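Bảo Thân on running a one-person plumbing supply counter

Bảo Thân opens the shutter at Horgan Plumbing Supply at six in the morning and usually has a line by ten past. The shop sits on the low road out of Idgate, between a tire place and a bakery, and it stocks 2,869 different parts. He took it over from Ciarán Ó Dálaigh, who ran it for 20 years and still comes in on Fridays to argue about pricing.

I asked him first what people buy.

"Washers," he said. "Washers, tape, and whatever they broke getting to the washer."

He grew up in Skirndale and worked as an apprentice plumber before his knees gave out. The counter job was meant to last a winter. He liked the talking part more than he expected, and when Ó Dálaigh wanted to cut back, the two of them worked out a price over several lunches.

Most of his trade is small. A contractor might spend 1,601 dollars in one visit, but that happens a few times a month. The rest is homeowners with a part in a sandwich bag. "Bring the old one," he said. "I don't care how dirty it is. A photo on your phone doesn't tell me the size."

Clamps are a good case, he told me. People come in asking for "a clamp" and don't know the outside diameter of the pipe, or what the clamp will be screwed to. He sends them home to measure – across the outside, never the inside – and most of them come back.

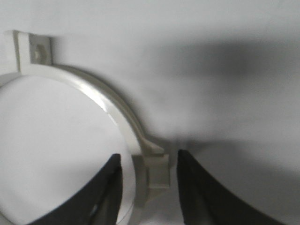

On competing with the big stores

The nearest big store is out at Prurkance, a half-hour drive. Thân doesn't try to match it on water heaters or faucets.

"They can have the faucets," he said. "I sell you one fitting. They sell you a bag of ten and you throw out nine."

He did drop one thing when he took over, which was the paper ledger. Ó Dálaigh kept 183 customer accounts in it by hand, some of them for people who had moved away long ago. Moving it all to a computer took until April. The old man has not forgiven him.

"I could find any name in that book in the dark," Ó Dálaigh said from the other end of the counter. "Now we wait for it to load."

Thân plans to start closing on Sundays this year.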